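**How many T-shirt folds before training is worthwhile?** — Flidico

Hello all! I'm gathering folding examples at home with hand-held grippers, and I've 43 so far.

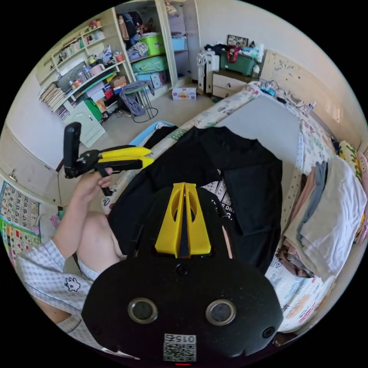
Should I keep the failed folds?

Keep them, but in a separate folder, marked as failed.

**Haddad**

Welcome! I'd wait until you have 300 good ones — my first go with 50 was hopeless, bless it. Do vary the starting position too.

**Gedodport**

More is better.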